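Larkgate Household Textile Care Labels - Data Card

3 comments · 12 shares

Summary

Larkgate is a table of care-label transcriptions from household textiles: towels, sheets, pillowcases, dishcloths and bath mats. Each row holds the text of one sewn-in label, the care symbols in the order they are printed, and the fiber content as stated by the maker. The release has 649 rows. It was compiled and is maintained by Eldana Assefa.

Files

labels.csv - one row per label, UTF-8, comma separated
symbols.csv - lookup table for the 84 symbol codes
CHANGES.txt - edits since the first release

Fields

label_id: integer, stable between releases. Retired ids are not reused.
item_type: one of towel, sheet, pillowcase, dishcloth, bath_mat, other.
fiber_text: fiber content exactly as printed, including spelling errors.
fiber_norm: the same content after cleanup. Percentages are integers and are not forced to add up to 100.
symbols: codes separated by a vertical bar, left to right as printed.
wash_max_c: highest wash temperature in Celsius, blank if the label gives none.
lang: languages on the label, two-letter codes.
legibility: 0 to 2. A 0 means at least one symbol could not be read.

Collection

Labels were typed in by hand, twice, by different people. The two versions were compared with the Diltar script and every mismatch was settled by going back to the item. Of the full set, 205 labels needed at least one correction. Most of these were confusions between the one-bar and two-bar wash tub, which mean a mild and a very mild cycle. The bars fade early on cotton tape.

Known problems

Items with no label are left out, so older textiles are underrepresented. Hand towels are often sold with a paper band and nothing sewn in.

Fiber percentages on terry items are ambiguous. Some makers state the content of the pile only, some the whole cloth without trim. The field fiber_norm does not try to separate these cases.

Dryer symbols with a dot in the circle were coded by dot count. Labels that print the circle with no dot have their own code, TD0. Do not merge it with TD1.

Rows imported from the older Jistel list have no lang value. This will be fixed in October if the original labels can be found.

Use

Free for any purpose with credit. Corrections should quote the label_id and the printed text, with line breaks kept.

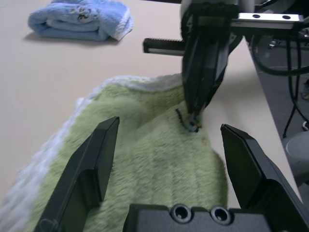 Corrections sent without a label_id are held until the row can be matched - this can take a while for plain white sheets, where many labels are identical.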